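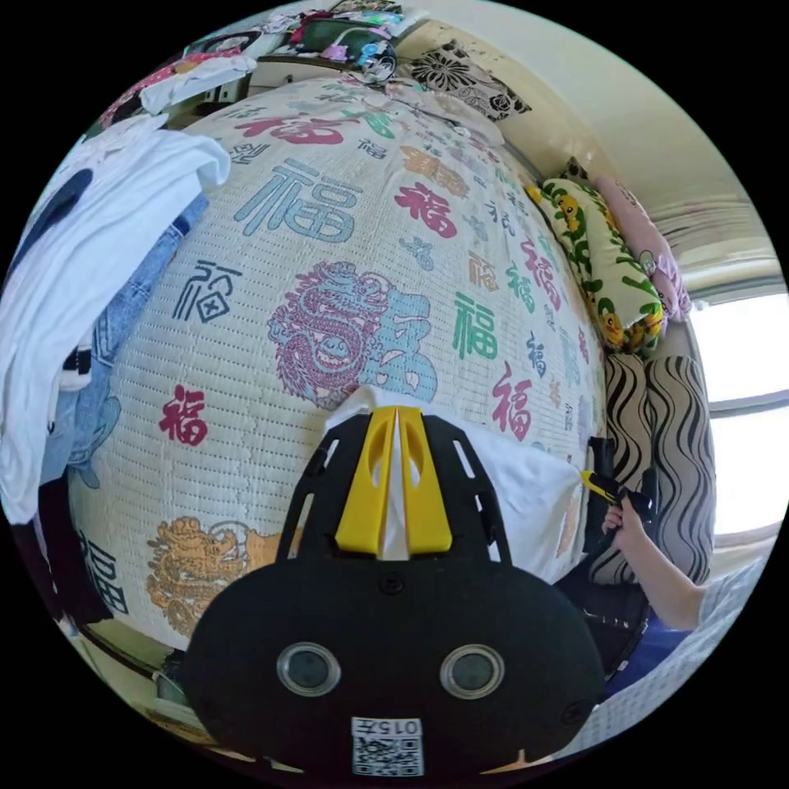 suverent_girl

September 21, 2020

Has anyone here made the move to Holteo for retirement? We did a week there in April and I came home ready to sell up, but hubby wants to see crime figures first. The shire site lists 2,413 reported offences for the year and I've got no idea if that's good, bad or in between!

magpie_mick
Depends on the population, mate. A raw total is useless on its own, you need it per thousand residents. Also look at what the offences are. Half of ours in Tullik are unlocked utes getting rummaged through.

suverent_girl
Ta Mick. It does split them up (bit of a mess of a spreadsheet). There were 107 break-ins, and most of the rest looks like theft from cars and fines-type stuff.

dot_in_tullik
I wouldn't get hung up on any of it. We lived in Holteo for 4 years, never had a thing pinched, and the neighbours kept an eye out for us. The organised bit is the holiday flats near the foreshore in summer.

magpie_mick
With respect Dot, one household having a good run isn't data. My brother was done over 3 times on the Thammasiri Road side.

dot_in_tullik
And one brother is?? Fair go. Thammasiri Road has always been rougher, anyone local will tell you that. Look up the hill near the bowls club.

suverent_girl
Haha, settle you two. Up the hill is where we were looking, so I'll see if I can get the numbers by neighbourhood. Does anyone know if the insurers charge more for that postcode?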